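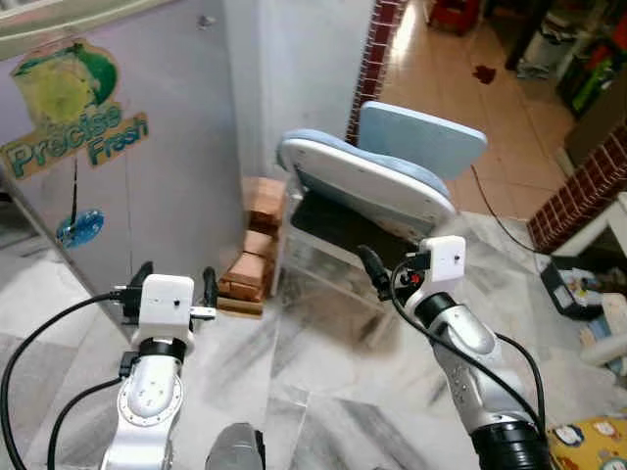

Seit dem Frühjahr laufen bei uns in Drindau zwei Arme im Aufbereitungsdienst für Mietmöbel. Kurzer Zwischenstand, weil mehrfach gefragt wurde.

Aufgabe: Stühle greifen, ausrichten, abstellen. Zweifingergreifer, pro Arm einer. Klingt trivial, bis eine Sitzschale gekippt auf glattem Boden steht und die Lehne den Griffpunkt verdeckt.

Vorher hat die Frühschicht 4000 Stühle im Monat von Hand umgesetzt. Jetzt sind es noch 2000. Die andere Hälfte geht über die Arme, langsamer, dafür auch nach 18 Uhr.

Stellen sind keine weggefallen. Die Tätigkeit ist eine andere: weniger Heben, mehr Fehlerprotokolle. Nicht jeder im Team hält das für einen Gewinn.

Amos Ostrowski macht jetzt Störungsdienst. Eingruppierung unverändert – darüber wird mit Rendutley noch verhandelt.

Häufigste Störung: Kabel am Boden. Zweithäufigste: durchsichtige Gestelle, die Tiefenmessung liefert dort Lücken. Beides löst derzeit ein Mensch, im Schnitt 12 Mal pro Schicht.

Ainhoa Lorente hat die Schulung von zwei auf 5 Tage verlängert. War nötig. Nach zwei Tagen konnte man den Ablauf starten, aber keinen Fehlgriff sauber zurücksetzen.

Nächster Punkt ist die Taktvorgabe. Die stammt noch aus der Handarbeit und passt weder für die Arme noch für die Leute daneben.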